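4.3 Washing pool and shower slides before storage

Wash the footwear at the end of each season, normally in June, and always before it goes back into the store room at Parnville.

1. Shake out sand and small stones. Use a soft brush for the tread.
2. Fill a basin with 2 litres of warm water and add one capful of Zelow cleaner. Do not use hotter water than 60 degrees, the soles can lose their shape.
3. Put the slides in the water for ten minutes. Black and light colours must be washed separately.
4. Rinse with clean water until no foam comes out from under the strap.
5. Dry in the shade. Do not put them on a radiator.

CAUTION: Never mix Zelow with bleach. Open a window while you work.

NOTE: One bottle is enough for more than 200 pairs. For a new bottle, give order number 743 to the Prusthorpe depot.

6. When the footwear is fully dry, keep it in pairs in a plastic bin. Leave the lid open for the first night.

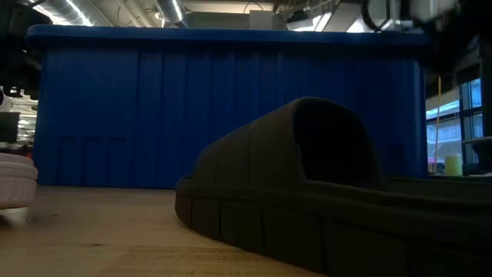

Slides and blue storage bin
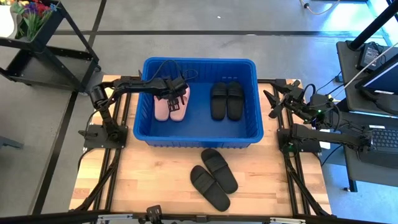

Comments on this section (1)

Bárány: With the cork soles we had at Prusthorpe, ten minutes in the basin was too long and the edges began to open. Three minutes and a damp cloth was enough. Maybe you can add this to step 3, the rest works well for us.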